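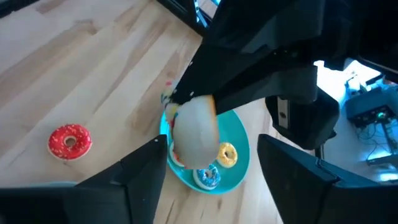

A cream-white donut gets a lift over the turquoise plate.

The robotics club at Handum has spent most of December moving donuts, none of which may be eaten. Members who joined for the snacks have been spoken to.

The task comes from the Cokska winter challenge: clear the table, fill the plates, drop nothing. Teams get 10 minutes and may use two arms, which sounds generous until both arms want the same donut.
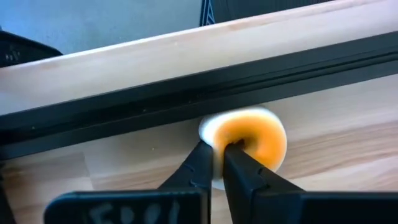

Gripping has been the long argument of the term. One camp likes to squeeze from the outside, the other wants a finger through the hole, and the log now runs to 241 attempts with opinions attached. The Thoroddsen prize for tidiest code remains, let's say, open. 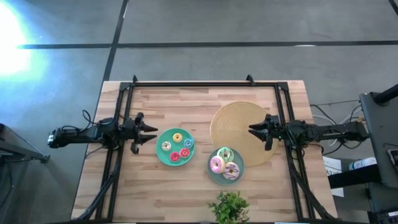 Practice continues after school until 6 p.m., and new members are welcome, including those who have never written a line of code and only want to hold the stopwatch. We still need around 500 dollars for travel to the regional round. Dresex Hardware has offered to match whatever the bake sale brings in. Donuts at the sale will be real, and will be handed over by humans.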